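March 6, 2022 – glove capture, paper cup set

Siltano glove on the right hand, marker cube on the wrist. Seated posture for the whole set, cup taken from the side. Left hand stays off the cup.

Pressure and pose are logged as separate streams and aligned afterward on the rising edge of first contact. Clock offset between the two was 2 frames at the start of the session and the same at the end, so one constant is applied to all files. Target was 50 grasps; with the repeats we have 1,220 s of usable signal.

Cup wall gives under load, so peak pressure is a poor label for grip onset. Switched to the slope over a 100 ms window. Cleaner, but it still fires early when the thumb pads touch before the fingers close.

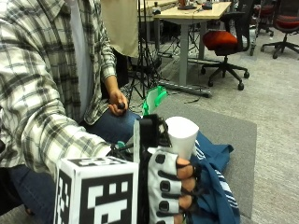

Open points

Cube pose drops out when the wrist rolls inward. Gaps are interpolated for now – flag them in the Badstead export so they stay out of the training split.

Baseline on the little finger pads drifts upward. Strap tension? Re-zero between blocks and compare.

Iyer filter vs. plain median on the slope signal: not run yet.

Rigid cup as control, same protocol, before the May set.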